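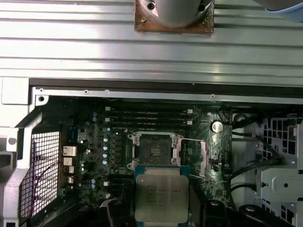 Ticket: Label PC in the Kramer building loses the time, then loses everything else
Status: open, waiting on part
Priority: normal (it says normal, the shipping desk would tell you different)
Opened: 25th April

What's wrong

The PC that prints our shipping labels comes up with the wrong date when it's been off overnight. Windows loads fine, the desktop looks fine, and then Drumley (our label program) says "license could not be validated" and closes itself. The shared folder won't open either, and the browser complains that every single website is unsafe. If I set the clock by hand and restart Drumley, it all comes back and stays back until the next time somebody turns the machine off at the wall.

I've been patching this up since March by just fixing the clock every morning, which was fine until I took a day off and the whole desk sat there with no labels until lunch. So now it gets a ticket! Sorry this is long, I wanted everything in one place.

What we use it for

Drumley pulls the day's orders from the shared folder and prints them on the thermal printer by the dock door. Grirken runs in the background and copies the order files over to the Kurkow office every evening. The copying part matters more than I realized, see further down.

Things I tried, in order

Restarted it. Yes, first thing, more than once. A plain restart keeps the right time. It's only a full power-off that does it, which I didn't figure out for ages because I was always doing restarts and then telling everyone it was fixed.

Reinstalled Drumley. Waste of a morning. It came up with the same license message on the first launch after the next power-off, and I also lost the custom label sizes and had to type them back in from a printout. If you ever reinstall it, export the templates first (File, then Manage, then Export, it's easy to miss).

Called Drumley support. Very nice, long hold music. They had me send the log and pointed out that the entries jumped back years between one evening and the next morning. That's when I finally looked at the corner of the screen instead of at the error box. They said the license check compares the date on the PC with the date on their end and refuses if the two don't agree, and there's no switch to turn that off.

Checked the time zone. It was right.

Turned on "set time automatically." It was already on, but clicking Sync now gave an error. This box was set up by whoever had it before us and it was pointed at a time server on the old network, which we moved off of last year. I changed it to the standard Windows one and Sync now worked on the first click. Hooray, I thought, and closed my notebook.

Left it off overnight again. Wrong date again in the morning. It did fix itself this time, but only after a wait, and Drumley starts by itself at login, so it still hit the license error before the clock caught up. Better than before, not good enough.

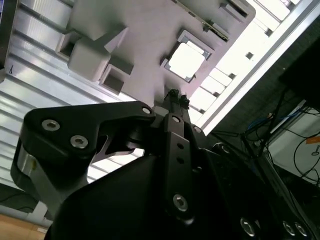 Aluminum extrusion frame with the overhead lights on.

Set Drumley to a delayed start. I took it out of the Startup folder and made a scheduled task that waits two minutes after login. That has been reliable so far and it's what the desk is living with today. People do keep double-clicking the icon before the two minutes are up, so I renamed the shortcut "WAIT FOR IT" and that helped more than the email did.

Looked in the BIOS setup. After a night with the power off, the date in there was wrong too, so Windows isn't the thing messing it up. The boot order had also gone back to default and I got a checksum warning on a black screen, press F1 to continue. Everything I've read says that's the coin battery on the motherboard being worn out. I feel a little silly for how long it took me to get there.

Checked the power strip. The desk shares a strip with the space heater and somebody has been switching the whole strip off at night to be safe about the heater (fair enough). I think this is why it only started in the cold weather. The battery was probably tired long before that, and with the PC plugged in all the time we'd never have known.

The Grirken problem

Please read this part even if you skip the rest. When the clock goes backward, Grirken decides that the files it's looking at are older than the copies it already sent, and skips them. No error, no popup, it just writes "up to date" and goes back to sleep. I found 400 order files that never made it to Kurkow. I've pushed them across by hand with the "copy all regardless" option and the other office says they can see them now.

I've also asked whether Grirken can send an email when it skips a file. Waiting to hear.

If you're at the desk and it happens again

Look at the date in the corner of the screen before anything else. If it's wrong, close Drumley, right-click the clock, choose Adjust date and time, and hit Sync now. Then open Drumley again. Please don't reinstall it. And write it on the sheet taped to the monitor so I can see which mornings it happened. 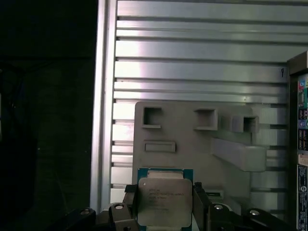 Intel processor, heat spreader side. The etched lines under the name are very faint.

Still to do

Order the coin battery. I'm getting a pack of three so we have spares for the other old machines. Check the number on the one that's in there before buying.

Fit it after the last pickup of the day, then load the BIOS defaults, set the date, fix the boot order, and leave the strip off overnight as a test.

Move the heater to its own outlet.

Put Drumley back to starting at login once the clock has held for a week of cold starts. I'd leave the shortcut name alone until then.

Update, same day, late afternoon: battery pack is ordered. The strip now has tape over the switch, please leave the tape on until I close this ticket.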